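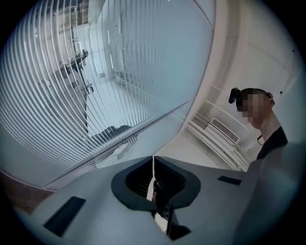 I've been building a hand-held gripper at our shared workshop since last August, and I've come around to an opinion that got me some looks at the Nindent open bench night: home builders should quit starting with the arm. Start with the part you hold in your hand!

I know how it goes, because I did it the other way first. My first project was a five-joint arm (I named it Bera, after a street I used to live on) and it ate most of a year and way more money than I told my wife. I had belts, I had a power supply that hummed, I had 116 pages of notes. What I didn't have was anything that could pick up a spoon. By the time I got around to the fingers I was sick of the whole thing, so I printed two flat paddles, bolted them on and called it a gripper. It dropped everything. Cups, batteries, a sponge. How do you drop a sponge?

So this time there's no arm at all. You squeeze, the fingers close, and your own wrist and elbow do the rest, and they come already calibrated. The parts so far have cost me 95 dollars, and that includes the two housings I ruined by sanding them too thin. Compare that with Bera, please don't make me add it up.

The big thing you get from holding it is that you feel the mistakes. When a motor is doing the squeezing you see a cup slide out and you go fiddle with a number in the code, then you fiddle with it again. When it's your hand, you can feel the cup start to turn before it goes. I found out in one evening that my fingertips were too stiff and the hinge had slop in it. I'd blamed software for both of those on the last build, for months.

Tolera Belay, who has the bench next to mine, thinks I'm kidding myself. His argument is that a person cheats. You tilt your wrist a little, you sneak up on the cup from a better side, and you don't even notice you're doing it, so the gripper looks smarter than it is. He's right about that, and it's a real problem! My answer is to set a rule: 20 tries per object, same approach every time, elbow on the table. It's boring and my elbow hurts, but it keeps me fairly straight. He says he'd still take a bad arm over a good wrist. We've agreed to keep arguing.

The other complaint I hear is that it isn't really a robot. Okay, sure. My Illgate kit from when I was a teenager was a robot by that standard, and all it ever did was drive into the baseboard. I care more about whether the thing can hold an egg than what to call it.

And I think shared workshops should push people this way a bit. A half-built arm hogs a bench (ours had one by the lathe for so long that folks hung coats on it), while a hand tool goes in a drawer when you go home. Beginners can pass it around too, and kids get it right away.

I'm putting softer tips on next, from a silicone recipe in the old Semeniuk binder. If those hold up, then maybe I'll dig Bera out of the closet and give it a decent hand.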